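In Praise of the Second Owner

My aunt kept a cardboard box by her back door, and whatever went into it belonged to whoever came by next. I got my first winter coat out of that box, and I suppose I've been arguing for secondhand clothes ever since (my family would say at some length).

What I love about a used jacket is that the hard part is over. The collar has given up its fight with your neck, the elbows bend where elbows bend, and if there was going to be a stain you worried about, somebody else has already done the worrying.

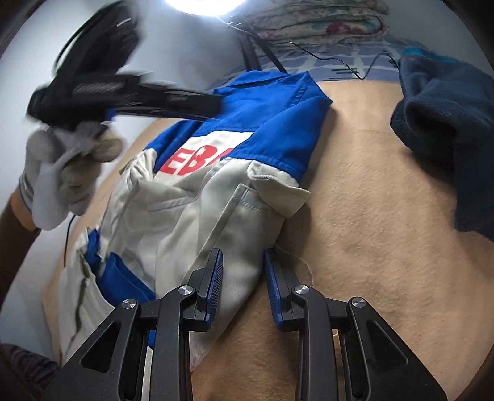
Blue and white work jacket, red lettering across the chest.

I do understand people who want new things. My friend Moushumi Gamage saves up and buys one good sweater every September, and she looks wonderful in it, and I would never talk her out of it. But I paid 79 dollars for a raincoat once and was so afraid of ruining it that I left it home whenever it rained! The coat I reach for now cost me 2 dollars at a church sale, and it has been up ladders and under cars and once, for a whole afternoon, under a very wet dog.

There's a fair complaint that thrift shops have gotten expensive, and I won't pretend otherwise. A plain flannel shirt was marked 28 dollars at a shop near me last Friday, which made me put it back and go sulk in the housewares. Still, the church sales and the boxes by back doors are out there, and I'd like to see more of them. 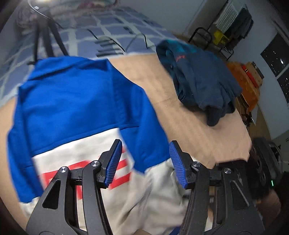

Long sleeves and strong color, laid out flat.

So if you have a closet you can't quite close, pull a few things out this weekend and ask around before you haul them off. Tài Văn, two doors down from me, took an old barn coat of mine and wears it to get his mail. I wave at it every morning.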